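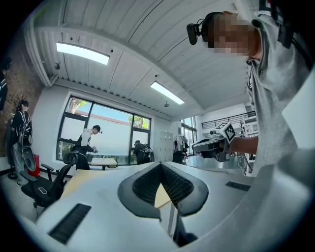
**Ticket 1261: right gripper loses pose partway through a take**

Status: closed, watching
Site: Gramero, ground floor room
Kit: handheld gripper pair, head camera, backpack
Software: Ludorora recorder, February build

**Reported**

Operator on kit 4 says the right gripper "jumps" during two-handed tasks. On playback the tool path is fine for a while, then the right hand shifts sideways by a hand's width and snaps back. Left hand is clean. No warning on the phone app. The operator finished the shift and lost 144 takes to the quality check.

**First look, 9:40**

Pulled the log for take 3949. Marker cube on the right gripper is detected up to the first jump, then drops out for 310 ms. Recorder fills the gap from the motion sensor and drifts. When the cube comes back the pose is corrected in one step -- that's the snap.

Checked the same stretch on kit 2, same task, same room. No dropouts.

**Tried**

- Swapped the USB cable between gripper and backpack. No change.
- Restarted the recorder and redid the head camera calibration. No change.
- Turned off the ceiling lights, in case of glare on the cube. Slightly fewer dropouts, so glare is part of it but not the cause. Lights back on.
- Moved the operator farther from the window. No change.
- Put kit 2's right gripper on kit 4. Dropouts gone. Put kit 4's right gripper on kit 2. Dropouts follow it.

So it's the gripper.

**Found, 11:15**

Cube mount on the kit 4 right gripper is cracked at the base. It holds still on the desk but tips a few degrees when the jaws close hard. At that angle one face goes edge-on to the head camera and the next face hasn't come into view yet. Crack is under the cube and can't be seen without taking it off.

**Fix**

Fitted a new mount from the Navickas spares box, new screws, tightened by hand only. Redid the cube offset. Ran 20 minutes of close-and-lift with no dropouts.

**Still open**

- Gitari asked whether the 144 takes can be saved. Left-hand data is usable, right-hand is not. Marked as rejected for now.
- Recorder should raise an alert when a cube is missing longer than 200 ms. Filed as a separate request.
- Check the mounts on the other kits before the next shift. Kits 1 and 2 done, both OK. Kit 3 still to do.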